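**From the Sarklow Robotics Club: the laundry term**

Well, we finally picked a project, and it only took us most of January to argue about it! For those who missed the last couple of meetings, the shortlist was sorting recycling, watering the tomatoes out the back, or doing a load of washing. Washing won by two votes. I voted for tomatoes and I'm still a bit sore, but I've come around, mainly because you can do laundry when it's raining.

The plan is to enter the household round of the Grudwood Challenge, which some of you will remember from the year we tried to set a table and broke a gravy boat. The rules are a fair bit friendlier this time. You get 15 minutes on the clock, you can restart once without losing points, and the judges care more about whether your robot finishes a small job neatly than whether it half finishes a big one. Our small job goes like this: open the washer door, take a soft thing out of a basket, put it in the drum, shut the door. Four steps. I wrote them on the whiteboard in my best printing and felt very clever, and then we spent three whole sessions on the door.

Doors are hard! I had no idea. A washer door swings in an arc that doesn't suit either arm all that well, and if your fingers are a centimetre off to one side they skate over the surface and the arm carries on happily without it. The clear bowl in the middle is the real nuisance. Our vision group (two laptops and a lot of chips) trained the first version on photos taken in the daytime, and it did nicely until we came back for an evening session with the overhead lights on, when it got very muddled about where the glass stopped and the air started. Clear things with shiny bits on them are nasty for cameras.
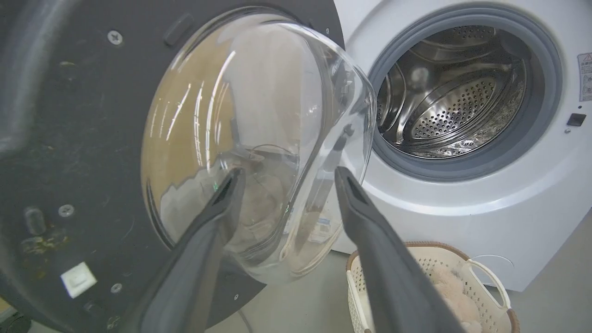 So the approach we've settled on is slow and a little boring, and I'm quite proud of it. We've given up trying to find the bowl at all. The software looks for the big dark shape of the door and the ring of the opening, works out how far apart they are, and guesses the rest from that. It's much steadier. It still has its off moments, usually just when somebody's parents have come in to watch, but it's steadier.

The other big change is that we now drive the arms by hand for practice runs and save everything, then train on the saved runs. We have 129 saved so far, and I reckon a good chunk of those are mine, so if the robot turns out hesitant and keeps backing up to have another look, you'll know who it learned from. Please, please label your runs when you finish! "test2 final REAL" doesn't help the person doing the sorting, and this month the person doing the sorting was me. Date, your initials, which step you were practising, and a plain yes or no for whether it worked. If you can't decide whether it worked, put no.

I should say something about the soft thing too, as we had a long discussion over it. The rules just say "one washable soft item", and our first choice was a tea towel, which is a terrible choice. It goes flat, it slides under the fingers, and when you do get hold of it you've usually got hold of one corner with the rest trailing on the floor. A big fluffy item is far kinder. There's something to grab from pretty much any direction, and it squashes, so you don't need to be all that accurate. The younger members were very firmly in favour of fluffy, I might add, and not for engineering reasons.

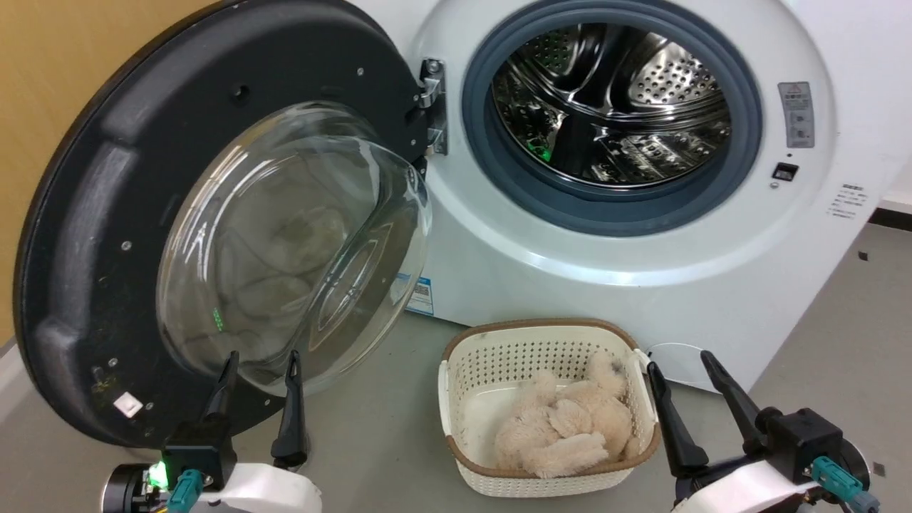
Getting it over the lip and into the drum is where we are at the moment. One arm can manage it on a good day, but the item tends to hang up on the rubber seal, half in and half out, and then the arm lets go and everything flops back towards the floor. Two arms together is better – one lifts, one gives a little shove – only now you've got two arms wanting the same bit of space in front of the opening, and they aren't polite about it. We've put in a rule that the right one goes first and the left one waits its turn. It costs us a few seconds each go. I'd sooner lose the seconds than bend another finger, having seen what the replacements cost.

A few odds and ends while I've got you.

- The Ositz course on motion planning is still free for members and you can do it at home. It's six short lessons. I got through four before I needed a lie-down, but the third one on arcs and hinges is exactly our problem, so at least do that one.
- We've swapped a few emails with the student team at Thân, who are working on the same task with a top loader. They don't have our door trouble at all (jealous!) but they can't see the bottom of the drum, so it evens out. They've offered to trade saved runs with us once ours are labelled. See above about labelling.
- Dues are still $40 for the term. If that's a stretch this year, just have a quiet word and we'll sort it out.
- Whoever borrowed the small hex keys, could they come home, please? The set is no use to us with only the big ones in it.
- Snacks are getting a bit chip-heavy. Fruit would be welcome. So would those lemon squares, whoever made them.

We could also use a couple more pairs of hands for the driving sessions. You don't need to know any programming, and people who've never touched a controller often do better than those of us who think we know what we're doing. Come along at 6 and you'll be picking things up within the half hour. Wear shoes you don't mind standing in, and tie back long hair.

Next time round I'm hoping to report on closing the door, which everyone keeps telling me is the easy part. You just push it, they say. I've started a page in the notebook for that one already and there's quite a lot on it.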